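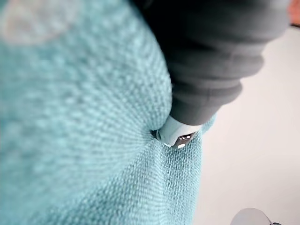
Journée portes ouvertes de l'atelier Kanaan

La journée portes ouvertes de l'atelier Kanaan est une manifestation publique consacrée à la manipulation robotisée des textiles souples. Elle est organisée par le centre technique Stumthorpe, établissement de recherche appliquée qui réunit des équipes de robotique, de génie textile et de métrologie. La première édition s'est tenue le mardi 25 avril 2023.

Origine

L'atelier Kanaan a été constitué au sein du centre Stumthorpe pour étudier la préhension des mailles, des molletons et des vêtements finis. Son premier responsable, Tarek Hakim, proposa d'ouvrir les postes d'essai au public après plusieurs visites réservées aux entreprises de confection de la région. Le conseil d'établissement approuva le principe d'une journée annuelle, à condition que les essais en cours ne soient pas interrompus et que les visiteurs soient répartis en groupes restreints.

L'organisation matérielle fut confiée à Halfdan Þrastardóttir, ingénieur chargé des bancs de préhension, qui rédigea également le livret remis à l'entrée.

Déroulement

La capacité d'accueil est fixée à 200 visiteurs, sur inscription préalable. Le parcours comprend six postes, dont quatre en fonctionnement et deux consacrés à la présentation de pièces démontées. Chaque groupe est accompagné par un membre de l'atelier, qui commente les essais et reçoit les questions à l'issue de chaque passage.

La matinée est réservée aux établissements d'enseignement professionnel, l'après-midi au grand public. Une séance en fin de journée s'adresse aux industriels et donne lieu à la présentation du programme Prodel, qui porte sur le tri et le pliage des articles en maille.

Démonstrations

Le poste le plus fréquenté lors de la première édition fut celui du contact sur maille. Un doigt de préhension blanc, à extrémité arrondie, y est appliqué sur un tricot turquoise à surface bouclée. La pression creuse l'étoffe et infléchit les rangs de mailles vers le point d'appui. Le doigt porte sur sa face inférieure un insert sombre et brillant ; un tissu gris anthracite, épais et froncé en plis superposés, s'étend jusqu'à son extrémité.

Les explications fournies au public portent sur la difficulté propre aux matières déformables. Une pièce rigide conserve sa géométrie lorsqu'elle est saisie, tandis qu'un tricot s'étire, glisse ou se replie selon l'effort exercé et le sens des rangs. Le point de contact doit donc être observé de près, au moyen d'une petite caméra placée à hauteur du poignet ou de la pince.

Un deuxième poste traite de la séparation de deux épaisseurs superposées. Un troisième est consacré au pliage, et le dernier des postes en fonctionnement à la mesure des efforts de traction. Les réglages de ce dernier sont établis à l'aide du logiciel Zundlow, développé par le centre.

Conditions d'accès et sécurité

Les visiteurs se tiennent derrière une ligne tracée au sol et ne manipulent pas les échantillons placés sur les bancs. Un jeu d'étoffes comparables est mis à leur disposition sur une table distincte. Les prises de vue sont autorisées, à l'exception des écrans de commande.

Publications

Un compte rendu de la première édition a été diffusé en août par le service de documentation du centre Stumthorpe. Il reproduit le plan du parcours, la liste des postes et les réponses apportées aux questions des visiteurs. Le livret de Halfdan Þrastardóttir y figure en annexe, dans une version corrigée par son auteur.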